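Open afternoon at Arnik draws a full house to Cavden

There was hardly anywhere left to hang a coat by two in the afternoon, when Arnik opened its doors in Cavden for its first open day of the year. The small robotics outfit had put out chairs for 26 visitors and ended up borrowing more from the bakery downstairs – and even then a fair number of people stood along the hallway, happily balancing coffee and cake while they waited their turn.

Arnik teaches robots to handle the sort of small, fiddly things most of us pick up without a thought. It does this by having people carry out everyday chores with hand-held grippers, so that the movements can be recorded and learned from later on. The theme for the afternoon was tidying up jewelry, which got a good laugh from anyone who has ever tried to pull one necklace out of a drawer and come away with five. 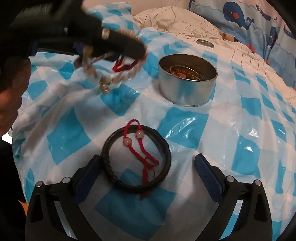
Guests were welcomed with a short talk about why the company likes to work in homes and ordinary rooms as well as at a bench. Real rooms have soft beds, wrinkled covers and curtains with cartoons on them, and a robot that has only ever met a flat gray table will be in for a surprise the first time it is asked to help in a child's bedroom. After that came the part everybody had been waiting for, and the talking mostly stopped while people leaned in to look.

Beaded bracelets are a tougher test than they sound. They sag, they slide, and they have a way of hooking themselves onto whatever is lying next to them. One of the hosts explained that a box or a cup keeps its shape when you pick it up, but a string of beads has a new shape every single time – and a red cord with a bead or two on it behaves differently again from a stiff bangle. The team has recorded about 200 rounds of jewelry sorting so far, and would like a good many more before the summer is out.

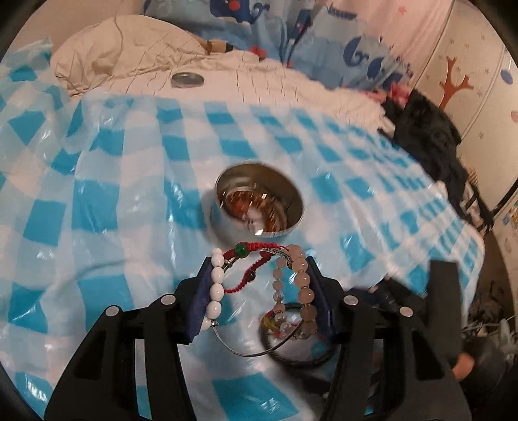 Visitors who wanted to were welcome to try a pair of grippers themselves, and the line for that stretched back past the coffee urn for most of the afternoon. It was lovely to see grandparents and grandchildren coaching each other through it, with plenty of groans and a round of applause now and then. Several people remarked on how quickly their wrists got tired, and one girl of nine or so went back to the end of the line 3 times and had to be gently steered home by her father.

There was also a table of cakes from the Vesley bakery, a drawing corner for the youngest guests, and a display put together by Olteanu, the workshop that makes some of the metal parts Arnik uses. Its staff stayed on well past closing time to answer questions about pins, joints and springs, and seemed to enjoy it as much as anyone.

A second open afternoon is planned for July, this time with kitchen chores as the theme. Entry will be free again, but places at the demonstration will have to be booked ahead, and anyone interested can leave their name at the Arnik front desk or with the bakery downstairs.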